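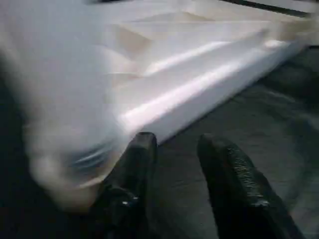 **Drallidstead, Jun 19, 2023.** The Trernari Center has opened its new linen room on the ground floor of the Brannigan Building, bringing the sorting, folding and storage of household textiles for the center's guest rooms under one roof. The room replaces two smaller storerooms on the upper floors, which will be returned to general use.

The linen room serves the center's short-stay accommodation, used mainly by visiting families and by people attending residential courses. In the past, clean sheets and towels were delivered to each floor and folded wherever space allowed. A review completed last November found that the arrangement led to uneven stock, with some cupboards overfilled while others ran short before a weekend change of rooms.

Under the new procedure, all laundered items are received at a single counter. White sheets, pillowcases and mattress covers are shaken out, checked for tears and stains, and folded to a common size before being shelved. Items that need mending are set aside in a separate bay and entered in the repair book. Those beyond repair are cut down for cleaning cloths.

The center has adopted one folding pattern for flat sheets. The sheet is brought together lengthwise, hem to hem, and smoothed from the middle outward to remove bunched fabric. It is then folded lengthwise a second time and turned in from both ends, with the closed edge facing the front of the shelf. Fitted sheets are folded with the corners tucked into one another and are kept on their own shelves, as mixing the two types was a frequent cause of delay when beds were made up.

"A sheet that has been put away creased takes longer to put on a bed, and it often has to be exchanged for another," the center said in a statement. "The new room gives staff a clear surface to work on and a fixed place for each item."

The opening stock stands at 277 flat sheets, with fitted sheets and pillowcases held in matching proportion. Shelves are arranged by bed size and marked with cloth labels. Each shelf holds no more than 10 folded sheets in a stack, a limit intended to keep the lower pieces from being pulled out of shape when others are removed. Newly washed linen is placed at the bottom of each stack so that all pieces are used in turn.

Towels and blankets will move to the room in a second stage. Until then, they remain in the cupboards on the upper floors and may be requested from the reception desk in the usual way. Guests will not see any change in the schedule for fresh bedding.

The linen room is open to staff for eight hours each day. Outside those hours, a reserve of made-up bedding packs is available from reception. Each pack contains one flat sheet, one fitted sheet and two pillowcases for a single bed, or the same sheets with four pillowcases for a double. Packs that are opened but not used should be returned to the counter for checking, including when the contents appear clean.

The work was paid for from the center's annual maintenance budget. Counters and shelving were moved from the former Cirkham annex and refitted on site. The only new purchases were the overhead lights and the labeled bins used for mending.

Staff who handle bedding will attend a short session on the folding pattern and the repair book. Six sessions are planned, and each department will be notified of its place in the schedule. Printed instructions have been posted beside the counter, and further copies are available from the accommodation office in the Brannigan Building.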